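Evening classes return to Firkora's Unar Hall on Monday

FIRKORA — After a long, quiet winter that had more than a few of us wondering what to do with our evenings, the adult evening classes are coming back to Unar Hall on Monday, and the sign-up sheet by the front door is already filling up nicely.

Registration opens at 5 p.m. and there are 34 places in this first round, spread over bread baking, beginning watercolor, conversational Spanish and an introduction to computer graphics, which drew so many inquiries last fall that the hall has given it the larger upstairs room this time. 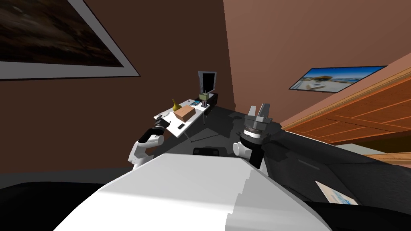

A computer-rendered room with reddish-brown walls and a small white table.

Marlies Eberhard, who taught watercolor here for years before taking on the whole program, said she had missed the noise in the hallways more than she expected to. "You'd hear laughing from the kitchen and somebody practicing their verbs on the stairs," she said, "and I'd stay later than I meant to just to listen."

The hall spent $2,000 over the winter on new lighting and a proper oven, with another $400 going toward secondhand easels from a studio that closed over in Cassim. Anyone who remembers baking rolls in the old oven, with its one hot corner, will be glad to hear it has been hauled away.

Classes run for five weeks, and the Ila bus stops right across the street for those who would prefer not to drive after dark. Bakers should bring an apron and a container for leftovers — Eberhard says there are always leftovers. Parking is behind the building, and the side entrance will be open until 9 p.m.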